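Paper or scans for family records? Forum > Home and Household > Getting Organized

quiltbarn
Posted 2019-03-15

Hello everyone, I've been reading here for ages and finally have something to ask. After my aunt passed we brought home six boxes of her papers, and I've been going through them at the kitchen table most evenings with a pot of tea. There are tax returns, letters, appliance booklets, church programs, the deed to a house that was sold before I was born, and more recipes clipped from the newspaper than one woman could have cooked in two lifetimes. I've loved every minute of it, and I also can't keep doing it, because we need the table back!

My sister says scan the lot and recycle it. My husband says put it in folders and stop worrying. I go back and forth depending on who I talked to last. How do you all handle this? I'd love to hear what has worked over years and years, and what you wish you'd done differently.

porchlight_83
Oh, I'm so sorry about your aunt. I did this for my parents' house and I remember that feeling of the table disappearing.

My vote is folders, plain ones, and fewer than you think. I started out with a category for every little thing (water heater, dishwasher, lawn mower, each its own folder, bless my heart) and I could never find anything, since I couldn't remember whether the sprinkler receipt was under Yard or Water or House Repairs. Now I keep big, dumb categories. House. Car. Taxes by year. Medical. Family. If I have to flip through thirty sheets to find the one I want, that takes me less time than it used to take me to guess which folder it was in.

For your aunt's things I'd make one called Family and be done for now. You can always sort it finer some winter.

mudroom_marv
I'm going to be the grump and side with your sister. We had a pipe let go upstairs one October and I lost a whole cabinet of paper in one night, including my discharge papers and every letter my granddad wrote home. The things I'd scanned, I still have. The things I'd filed so neatly, I don't.

I scanned 631 pages over that next winter and it wasn't bad work. I'd do a stack during a ball game. Keep two copies, one at your house and one with somebody you trust in another town.

porchlight_83
Marv, that's heartbreaking about the letters, and I take the point. But I'd gently say that I've also lost things the other way. I had years of photos on a computer that quit, and the backup I thought I had was a backup of the wrong folder. Paper at least sits there where you can look at it and know you have it.

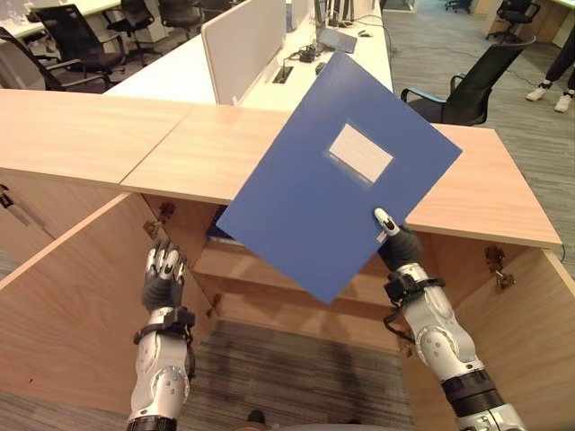 Anyway, what I'd tell quiltbarn is to decide on the home for the papers before deciding on the system. Mine live at eye level in the hall, near the coat hooks, and I put things away there because I walk past it all day long. When they lived in the basement I simply didn't file. I made a pile on the stairs and called it "going down," and it never went down.

One more thing and then I'll hush. Label in pencil first. I've changed my mind about every category I ever made, and I got very tired of peeling stickers.

tansy_and_rue
Chiming in because I do a bit of both and it has kept the peace in our house. Certificates, deeds, wills, titles, anything with a raised seal, we keep the original and scan it too. Letters and recipes in somebody's handwriting, the same. Everything else gets scanned if I might want it and goes in the recycling if I won't.

I used to buy the Hakala accordion files and they were lovely until the elastic went. The Wastine ones are stiffer and cost a little more, and I've had mine through two moves. I don't think it matters very much, though. My mother kept hers in a dress box and could put her hand on anything in a minute flat.

mudroom_marv
I tried a Wastine and the pockets were too tight for anything thicker than a phone bill. To each his own.

And I'll push back on pencil. It rubs off. Three years on you've got a row of gray smudges and you're opening every one. Use a pen and buy extra labels.

porchlight_83
Mine hasn't rubbed off, but I may press harder than you do, ha!

cobbler_creek
Can I say a word for the recipes? Please don't scan those and toss them. When my grandmother's came to me I spread them out and you could tell which ones she truly made by the butter on them. I had copies made for the cousins at a little print shop here called Cirnau, and they bound them with a plastic comb so the book lies flat on the counter. It was the best Christmas present I ever gave, and I still have the originals in a tin.

As for the appliance booklets, out they go, unless you own the appliance.

quiltbarn
You are all so kind, thank you. Marv, I read your post out loud to my husband and we went right up and looked at the pipes. I think I'm going to do what tansy does, and start with the deeds and the handwritten things. Pencil for now, pen when I'm sure.

cobbler_creek, there's a butter stain on the sour cream coffee cake that goes clear through to the other side. I'm making it this weekend. Does anybody know if you can swap in plain yogurt?

tansy_and_rue
You can, but use the full-fat kind and let it drain a little first.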